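4. Setting Up Self-Watering for Your Seedlings

Your Gramar propagation tray can keep seedlings happy through a long weekend all by itself, and getting it going takes very little time. If you've only ever watered from above, you're in for a treat – roots love drawing water up from below!

Before you start, finish Section 3 (Assembling the Tray) and put the tray where it's going to live. It's heavy once filled.

1. Lift out the planting insert and set it aside.

2. Lay the capillary mat over the platform, fuzzy side up. Let the long tab hang down into the reservoir.

3. Soak the mat with tap water until it lies flat and dark all over. A dry mat won't start wicking on its own.

4. Put the planting insert back and press gently at each corner. Every cell should touch the mat.

5. Fill the cells with damp seed-starting mix. Tap the insert on the platform to settle the mix, but don't pack it down.
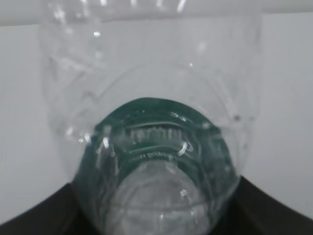 6. Pour water slowly into the fill port until the float reaches the upper line. The Starkau 12 and the Starkau 50 share the same float, so the line is in the same place on both.

7. Sow your seeds, then fit the clear lid with both vents closed.

Note: The reservoir on the Starkau 50 lasts about 78 hours in a warm room. With the lid off and bigger plants, expect to top it up sooner.

CAUTION: Don't fill past the upper line. Extra water floods the mat and can rot young roots.

CAUTION: Keep the tray away from outlets and power strips. If you use the Zinov heat pad, unplug it before you fill or move the tray.

8. As soon as the first sprouts show, open both vents halfway. Take the lid off completely when the leaves reach it.

Now the fun part – check in every morning and watch them go! Basil and lettuce are great first crops. Peppers are slower, so give them a tray of their own if you can.

If the top of the mix stays dry after a day, lift the insert and wet the mat again. For green film on the mat, see Section 7, Cleaning.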